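Notebook, Lekesgate workshop, packaging bench
18 Jul 2021

Handling trial for the Vuvomora snack hamper, layout on the gridded cloth.

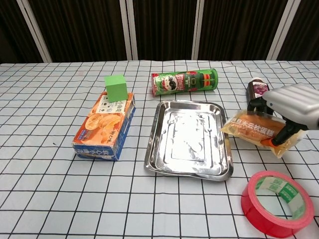 Ugwu wrote back within the hour that the steel tray is the wrong thing to build a hamper round, that it will scratch in transit, and that anyone who opens a gift and finds a catering tray will think the kitchen sent it by mistake. Fair point, and I half agree. But Ugwu also wanted wicker, and we have been through wicker. It sheds.

My own doubts are different. The brief from Vuvomora says "mixed snacks, one base, nothing rattles". I don't believe you can have mixed snacks and nothing rattling unless you fill the gaps, and they won't pay for filler. The chip can is the obvious trouble. On its side it wants to roll, and upright it is taller than anything else near it and makes the lid bow. The Cada notes claim a can laid across the back of a tray "settles by itself". I would like to know what they tested that on. Not a shallow tray with rounded corners, I'd guess. The rim is raised but it is no wall.

Biscuit box: fine. Stiff, square, prints well, can take something on top of it. The green foam cube was on it for part of the session as a stand-in for the small item they still haven't chosen. Foam is too kind a stand-in. It weighs nothing and it grips. Whatever they choose will be heavier and slippery, and then we will all act surprised. Have asked for a real sample. Asked before, too.

Wrapped sponge cake: the one I worry about most. Soft cake in clear plastic. Squeeze it and the cake takes the mark, and once it has a dent there is no hiding it through a see-through wrapper. It has to go in last and lie flat, with no weight on it. The draft packing card has it going in second, under the box. I have crossed that out. Whoever wrote the card has never carried a cake home.

Bottle: dark, white cap, purple and pink label. I'd leave it out altogether. A bottle in with a sponge cake is asking for it. Vuvomora say their buyers expect a drink. They said the same about the candle, and the candle went.

On the numbers. The order is now quoted as 3,208 hampers, of which 2,293 are meant to go by ordinary parcel and the rest by hand or by van. The earlier sheet had all of them by van, so every drop figure on it needs doing again. I am not signing off a parcel version on van figures, however politely I'm asked.

Cloth: good. The squares make it easy to see when something has crept between one go and the next, and I'd keep it for the whole job. It does ruck up a bit if you lean on the table, so tape the corners – and check the tape after lunch. The overhead light on polished steel is a nuisance. I can't judge scuffs with that glare in the middle of the tray and I suspect some of the "no marks" entries in the log mean "couldn't see". Turn the tray towards the window before writing anything down.

To do before the next go:
Order of packing to be box, can, small item, cake. Bottle only if they insist in writing.
Try a card strip behind the can, 2 folds. Cheap enough that they might not notice.
Get 6 more cakes, same kind. Don't eat the spares until the log is filled in.
Ask Cada for the actual tray size behind "settles by itself".
Price a matt tray. Ugwu will say it looks like a baking tin. It may well.

Still not convinced the tray is needed at all. A plain carton with a fitted card insert would do the same work and weigh less, but the tray is in the brochure already, so we carry on with the tray.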